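Preda Bench: simulated wrist-camera set

README, revision 3

Summary

Preda Bench is a set of simulated manipulation episodes made to go with a home-built arm. The arm sits on a workbench in the Ellstead shared workshop. The simulated version was built first so that the controller could be tested before any motors were bought. Work on it began in July and is still going on.

Contents

The release has 400 episodes, of which 55 are held out for testing. Each episode is stored in its own folder with three things: wrist-camera frames, joint states, and a plain text file with the task line. Joint states are in radians. Gripper opening is a single value from 0 (closed) to 1 (open).

Episodes are capped at 300 steps. Runs that hit the cap are kept and marked "timeout" in the text file.

Scenes

Scenes are put together from plain boxes, slabs and flat panels with streak textures in wood and gray tones. Shading is flat. No object has printed labels. Layout is drawn at random at the start of each episode, and the seed is saved with it.

The wrist camera is fixed to the hand and moves with it, so objects close to the fingers often run out of view. Depth is not included.

Loading

Unpack the archive and point the Dadus loader at the top folder. The loader reads the index file first and will stop if a folder listed there is missing. To skip the check, set strict to false in the config. Reading the whole set into memory is possible but slow on older laptops. The default is to stream one episode at a time.

Known problems

Finger contact is too stiff. Thin slabs can jump when gripped near a corner.
Seeds from revision 1 do not give the same layouts in revision 3.
Joint 4 in the model turns farther than joint 4 on the real arm. Clip it before sending commands to hardware.

Use

Free for hobby and class use. Keep this file with any copy. Problem reports should include the episode number and the loader version.

Sample wrist view, training split 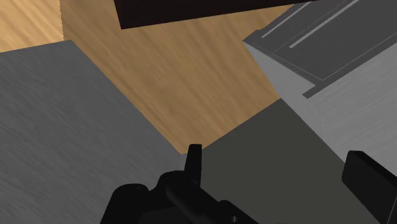 Vestergaard: Does the joint 4 clip belong in the loader config or on the controller side? I set it in the config and my arm still ran into its stop on playback.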